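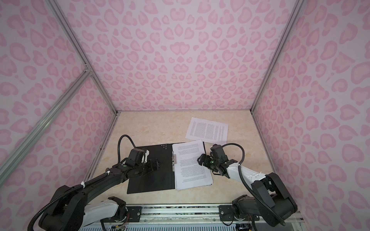

About Fekodari
November
By the Fekodari office

Search this site Go

Fekodari is an evening school for adults who want to write better English. We teach in Steser, up on the second floor over the old seed store, and we love it here (the stairs are steep, but the windows are huge!). Our students write cover letters, wedding speeches, complaints to the water company, family histories and quite a lot of poems. All of it is welcome in class.

We began with one Thursday class and a borrowed blackboard. There were eight students in the room that first night, and most of them had come to get help with a single letter. They stayed for the whole term and asked for another one, so we wrote a second course, then a third. This year 409 people signed up, and we now run classes in the afternoon as well as the evening.

How we teach

You write in every class, starting with the first one. We spend the opening half hour on something short – a paragraph about your street, say, or directions to your house – and then we read each other's work and talk about it. Grammar comes up when somebody needs it. Commas come up constantly! Our teachers mark in pencil and write real comments in the margin, and you'll get your pages back the following week.

Everything is done on paper for the first six weeks. After that you can type if you like, though plenty of people go on writing by hand, and they often turn out the longest pieces.

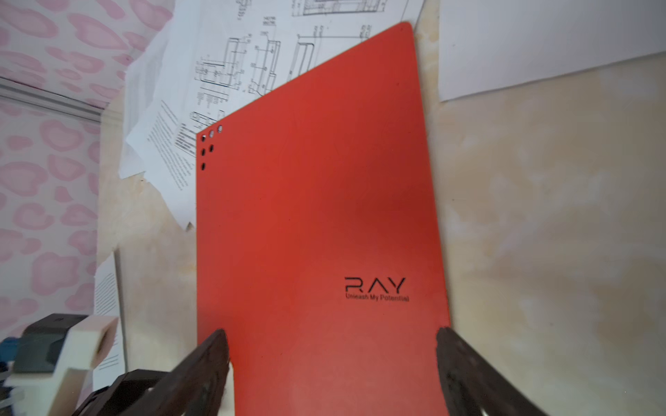

The words "Unleash My Potential" under the RAY logo.

Our courses

Plain Letters is where most people start. It covers letters and emails for work, school and the bank, and you don't need any certificate to join.

Mutiso is our storytelling course, named after the street where we held it in the early days. You choose one story from your own life and work on it all term, and on the last evening we push the tables back and read to each other. Bring a guest, bring two!

Plutia is the magazine. It comes out every spring, and students pick the pieces, argue over the order and check the proofs. The last issue ran to 470 copies and we are down to the box under the front desk, so ask if you want one.
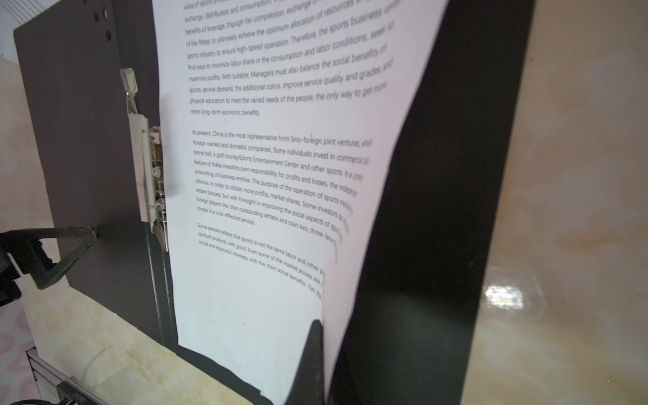
Someone wrote to us after finishing Plain Letters to say that the margin comments were the best part, that the class had felt short every single week, and could we please start earlier so people can catch the last bus. We can, and we have – evening classes now begin at 6.

Joining us

You can start at the beginning of any term. Come and sit in on a class first if you'd like to see how it goes. You don't have to read anything out, and we'll lend you a pen. Fees are on the courses page, and the office can set up monthly payments if that's easier for you. We'd be so happy to meet you.

Contact the office | Copyright Fekodari, Steser. All rights reserved. | Back to top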